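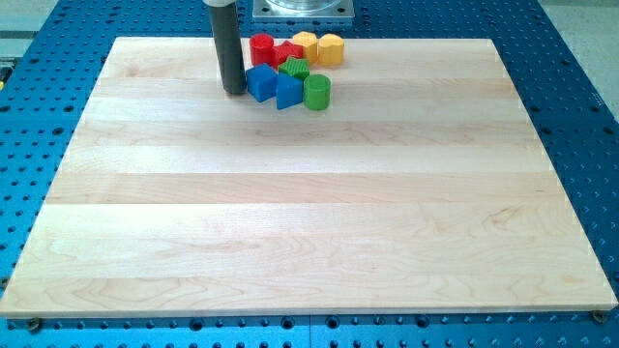

Posted 04/07/2018 by the guy who pays for all this | Filed under: Robots, Money I Should Have Kept | 4 comments

So I bought the Estivex kit. Regular readers will remember that I said in November I wouldn't, and gave several reasons, and I stand by all of them.

For anyone who hasn't been following, Estivex sells what they call a "tabletop manipulation starter." You get a control box, a license for their software, a set of plastic shape blocks and a forty-page PDF. You supply the arm and the table. The price was $1,752 with shipping. The arm is my old Tititz, bought used two years ago, and the table is a blue metal breadboard I already had. If you're starting from nothing, add a lot to that number before you get excited.

The sales page promises that the thing will learn to push and sort mixed objects "in an afternoon." I've seen that phrase on enough boxes by now to know it means somebody else's afternoon, with somebody else's lighting.

Let me start with the blocks, which is what everyone emailed me about. Red, yellow, green and blue, two of each. There's a cube, there are cylinders, there's a star and so on. They look like they came out of a toddler's shape sorter. I have nothing against toys, and for pushing around a table they're a sensible choice. Bright colors, simple outlines, no sharp bits. But Estivex lists the replacement set as an "object pack" and charges accordingly, and I'd like to see the invoice from whoever supplies them.

The board is mine too. The PDF asks for a "flat, matte, light work surface" and leaves you to it. I tried working straight on the breadboard first. Bad idea, all those holes. Small blocks catch on the edges of them and the software gets confused about what is a hole and what is a shadow. So I glued up five planks of maple and fastened it down at the front corners. It's too nice for the job. I've had coffee tables with worse grain. My wife has already asked when she gets it back as a cutting board, and I've told her it depends on Estivex's refund policy.

Anyway, software. Setup took me most of a Saturday. The installer wanted a version of a library that conflicts with the one the Tititz driver needs, and the support forum's answer was a link to the same PDF I was complaining about. I got around it by putting everything on an old laptop and wiping it twice. Calibration is the part they skip over in the video. You touch the tip of the tool to a bunch of points and click a button each time, and if you bump the table you start over. I bumped the table.

Once it runs, what does it do? You put the blocks down, you type a command such as "move the green star to the left side," and the rod comes down and pushes. No grabbing. It's a stick that shoves things. I want to be clear about that, as the sales page has a lot of the word "grasp" on it, and grasping is the upgrade. The upgrade is $858. I'm not buying the upgrade.

I ran 40 commands over a couple of evenings with the same wording each time. I'm not publishing a success rate, because I couldn't decide what to call a success. If the star ends up on the left and drags the blue cube along with it, is that a pass? Estivex's log says yes. I say I asked for one block.

Spread the blocks out and it does fine. I'll give them that, it was better than I expected and a bit spooky the first few times. Crowd them together and you can see where the trouble is going to come from. A tight little cluster, everything touching or close to it, and the rod has to find a way in from one side. A lot of my runs started out like that. The demo video never does. Go back and watch it with that in mind: every block has plenty of space around it.

Colors it handles well. Shapes are shakier. It knows a cube from a cylinder, but ask it for the "flower" and you may get the hexagon-looking one, and both of those are yellow so color won't save you. I renamed a few things in the config file and that helped some.

I also compared it with the Savov package, which I had on trial last year. Savov is uglier, has no blocks in the box, and costs less. It was slower to plan a move but it told me when it didn't understand me. The Estivex software guesses. A wrong guess with a plastic star is funny. I wouldn't want it near anything that mattered. Kourkoulas has one coming out as well, and a few of you have asked me to wait for that, but I've been waiting on Kourkoulas for two years and my hair is getting thinner.

Should you buy it? If you already own an arm, have a flat surface and enjoy reading error logs, maybe, on sale. If you want something to show the kids on a rainy day, get the kids a shape sorter. For a classroom I'd want to see the calibration fixed first.

I've got it until the return window closes, so if there's something you want me to try, leave a comment. Pushing only, please. Several of you have already asked about stacking and I refer you to the paragraph about the stick.

Next post will probably be the driver mess, with the exact order I installed things in, for the three people who need it.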